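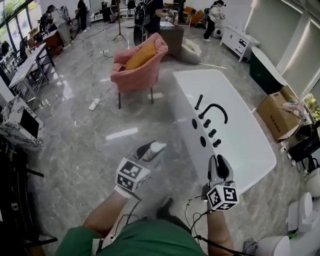

図1 頭部視点。両手のハンドヘルドグリッパーと、白い浴槽まわりの黒い水栓金具

Plollow:手首カメラと頭部カメラの時刻・姿勢をそろえる手法とデータ

更新:7月28日(金)
連絡先:Lautaro Durán

概要
Plollowは、人が両手に持ったグリッパーの軌跡を、頭部カメラの座標系に後処理で重ねるための手法と、その評価用データです。入力は頭部1台、手首2台の映像とIMUだけ。外部のモーションキャプチャは使いません。家具や衛生陶器が並ぶ広い部屋で、何人もが同時に動き回っていても軌跡がつながる、というのが今回いちばんうれしい結果です!

手法
1. 各カメラの映像から個別に自己位置を推定(Terardを使用)
2. 頭部映像に写ったグリッパー根元のマーカーキューブを検出し、左右の相対姿勢を求める
3. IMUの角速度の相関で時刻差を粗く合わせ、マーカー姿勢で詰める
4. 全体を一つのグラフとして最適化(Obeidat)

5月版では手順3と4を別々に解いていたため、速く振り向いたところで左右の手が入れ替わることがありました。時刻差も変数に入れてまとめて解くようにしたら、ほぼ消えました。ここは図を見ながら何度も小躍りしたところです。
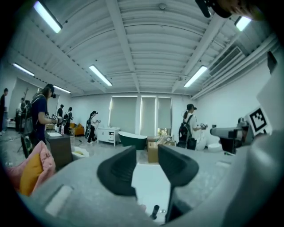

図2 グリッパー側カメラの視点。右手前に別のグリッパーのマーカー、奥に収録中の参加者

結果
評価区間は1,150本、1本の長さは約45秒です。左右グリッパー間の相対位置の誤差は、中央値で2 mmまで下がりました。5月版では同じ区間で20 mmだったので、正直ここまで効くとは思っていませんでした。

効いた要因は、手首側から見えるマーカーも使ったことだと考えています。図2のように自分以外のグリッパーが視野に入る瞬間は短いのですが、拘束としてはとても強いです。ただし他の参加者のマーカーを拾うこともあるので、IDの照合は必ず有効にしてください(設定名 check_id、既定でオン)。

収録内容
head/ 頭部映像
wrist_l/、wrist_r/ 手首映像
imu/ 角速度と加速度
pose/ 最適化後の姿勢(単位はm、クォータニオンはxyzw順)
split.csv 学習・評価の分割

既知の問題
・白い浴槽や光沢のある床では特徴点が少なく、低い位置での作業中に高さ方向がずれやすい
・魚眼歪みの補正値は機体ごとに違うため、calib/の値を使い回さないこと
・Dromby形式への変換スクリプトは右手のみ対応。左手は作業中です

再現できた、できなかった、どちらの報告も大歓迎です。区間番号とログを添えて送ってください。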